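Recitation archive opens to the public in Pondau

A collection of recorded devotional recitations went online on 28th July, with 131 recordings free to hear and download. The archive was put together by the Negi Recitation Trust in Pondau and holds Sanskrit verses, Hindi prayers and evening hymns sung in local temples.

Renu Chaturvedi, who led the work, spent 27 months collecting tapes from families and former temple singers. Many were home cassettes with no date or name on the label. Listeners who recognize a voice can write to the trust, and the catalog will be corrected.

The longest recording is a full reading made over two nights by the late Prirkilel school of reciters. It runs to nearly six hours and has been split into 14 parts so that students can follow along with the printed text.

"People learned these by sitting next to someone older," Chaturvedi said. "We want a student who has no teacher nearby to at least hear how the lines are meant to sound."

Sarita Pandey, who teaches recitation to children in Pondau, has already used the hymns in her beginners' class. She has asked for slower versions of the harder verses, and the trust plans to record these in November.
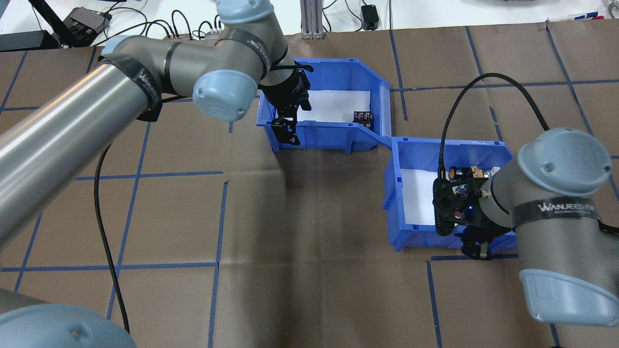
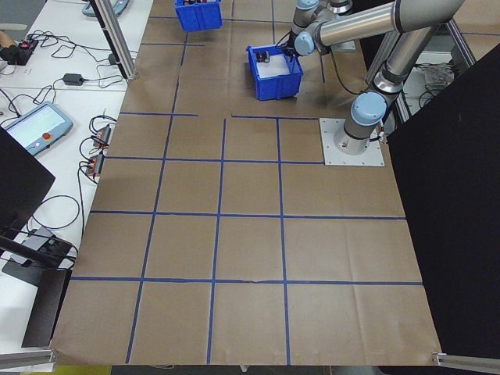

How to listen

The recordings are on the Fuvitz audio site under the trust's name. No account is needed. A printed guide with the words to the hymns costs 300 rupees at the trust's office.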